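Imprimir | Enviar por correo
Inicio > Taller > Consejos > Automatización

Consejos para programar un brazo de sobremesa en el taller

En Cumomex llevamos desde septiembre preparando en simulación una celda de pruebas: un brazo blanco, una mesa larga y varios equipos encima. Estos apuntes salen de ahí y sirven igual para quien tenga un brazo pequeño en el garaje.

1. Monte primero la mesa en el simulador

Coloque todo lo que habrá en la mesa real, también lo que el brazo no va a tocar. Las cajas altas son las que más trayectorias estropean. Incluya además las paredes, los estantes y las canaletas de enchufes: el planificador solo esquiva lo que conoce. 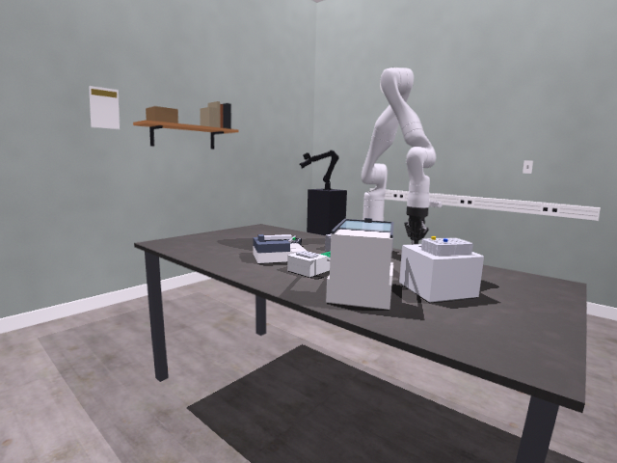

Glória Leitão escribe que ella solo modela la mesa y las piezas que se agarran, y que en las paredes pone un plano con 10 centímetros de margen. Dice que así planifica mucho más rápido y que todavía no ha tenido un choque con un estante.

El plano con margen vale si el brazo trabaja lejos de la pared. Con la base cerca de un rincón se pierde demasiado espacio y el planificador empieza a dar rodeos.

2. Dé a cada posición un nombre

No escriba coordenadas sueltas en el programa. Si el panel lleva filas con letra y columnas con número, use esos mismos nombres en el código: B6 se entiende, un vector de tres decimales no. Guarde la posición del panel una sola vez y calcule los zócalos a partir de ella. Cuando alguien mueva el panel, se corrige una línea.

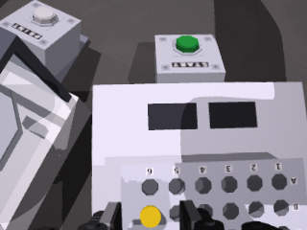
Los nombres ayudan también con el registro de errores. Simão Teixeira revisó 244 intentos nuestros en una tarde porque cada línea decía el zócalo y la fase: aproximación, cierre, inserción o retirada. Con números de paso habría tardado bastante más.

3. Desconfíe de las sombras

Una sombra dura sobre una mesa oscura confunde a muchos detectores, que la toman por el borde de una caja. Antes de cambiar de modelo, pruebe lo siguiente:

– Varíe la dirección de la luz en el simulador, con más de 14 posiciones.
– Compare la detección con la profundidad. Una sombra no tiene altura.
– Gire los botones y las etiquetas. Un rótulo en diagonal se lee peor que uno recto.
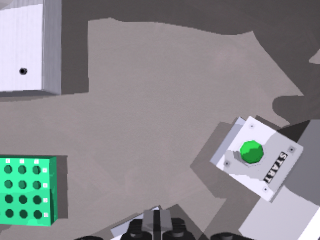
La mesa vista desde arriba, con el botón START a la derecha.

Si el detector sigue fallando, baje la confianza mínima solo en la zona afectada y pida 2 lecturas seguidas iguales antes de mover el brazo.

4. Fije una postura de espera

Elija una postura con la pinza en alto y haga que todas las tareas empiecen y terminen en ella. Compruebe que desde ahí se llega a cada equipo sin pasar por encima del más alto – en nuestra mesa es la caja del centro. Guárdela en el archivo de configuración, junto a los límites de velocidad.

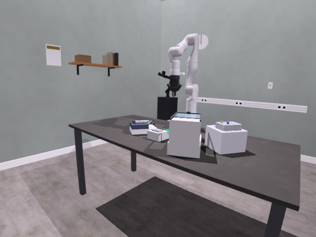 5. Pase al brazo real despacio

Ejecute la primera vez a velocidad reducida y con la parada de emergencia a mano. Repita la tarea completa sin piezas, después con una sola. Anote la versión del programa en cada prueba; Rui Morais lo hace a lápiz en una libreta y funciona igual de bien.

Anterior | Siguiente | Volver a Taller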